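County Vote Clears Way for Water Meter Replacement in Loddale

1/16/20

The Loddale water district will replace all residential meters on the east side of town under a plan approved by its board this week. The work covers 212 streets and will be carried out in 14 phases, beginning in the Fliltcombe neighborhood and moving south toward the river.

The existing meters are mechanical units read by hand. District engineer Narayanan Shetty told the board that the older units tend to under-record at low flow, and that the error grows as the moving parts wear. 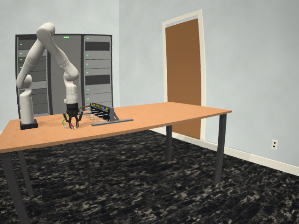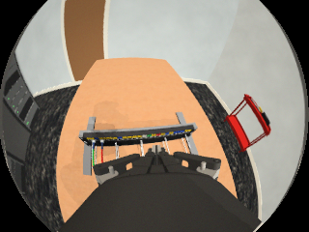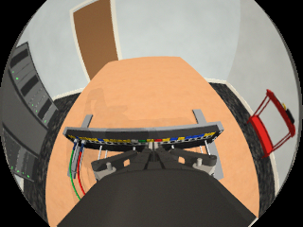
The new meters have no moving parts in the flow path. Each one measures flow with ultrasonic pulses and sends a reading by radio once a day. Readings will be stored by the district and used for monthly billing, which replaces the present quarterly cycle. Customers who want to keep quarterly bills may apply in writing before their phase begins.

Installation requires the supply to be shut off at the curb. Each household will receive a written notice five days ahead. An adult does not need to be home if the meter is in an outdoor pit. Where the meter is in a basement or utility room, the resident must book a visit with the contractor, Namboodiri Pipe and Meter.

Vimala Acharya, who manages customer accounts for the district, said the final reading from each old meter will be photographed and kept on file for two billing years. Disputed readings will be checked against that record.

The board also discussed private service lines. The district owns the pipe from the main to the curb stop, and the property owner is responsible for the rest. Contractors will note the material of the line at each meter. A survey of older addresses listed 113 where the material is unknown, most of them along Drunilley Road. Owners at those addresses will be sent the result by mail.

Board member Bleddyn Owen voted against the plan. He said the district should have finished its valve inspection program first, as a curb stop that fails to close can delay a replacement and may require excavation. Shetty replied that a valve crew will work one phase ahead of the installers.

Rates are not affected by the vote. The rate schedule is reviewed separately each August.

Residents with medical equipment that depends on a water supply should contact the district office before their notice period ends so that a temporary connection can be arranged. A map of the phases is posted in the office lobby.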